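Clause 26

The Pelex Standard for Conduct of Two-Armed Machines ran to 1,000 pages, and Beatrice Rugemalira had been hired to enforce the one about crumbs.

"Clause 26," she read aloud to the workshop at Stunodlow. "Before sweeping, the machine shall hold both grippers clear of the table, open, until the inspector is satisfied."

"How long does it take you to be satisfied?" asked Makori, who had set out the crusts himself and was rather proud of them.

"The Standard doesn't say."

She had once waited until teatime at Jokitz, where the fault was in the paperwork. She got out her pen. Under Materials she wrote bread, sponge, dustpan, brush. Under Hazards she wrote Makori, then crossed it out, as he was reading over her shoulder.

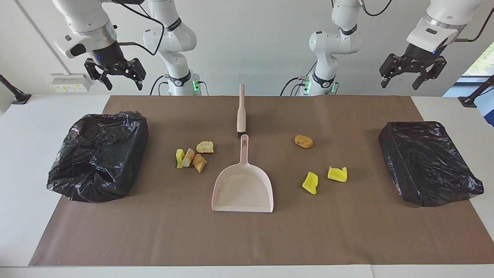

"It's being very good," he said.

"It's complying. Good is Clause 2, and that costs extra."

At half past three she ticked the box. Makori reached across to straighten the brush, and Beatrice turned back a page with real regret.

"Hands over the table," she said. "I'm afraid we start again."

He asked whether there was a clause about biscuits. There was, and it was a strict one.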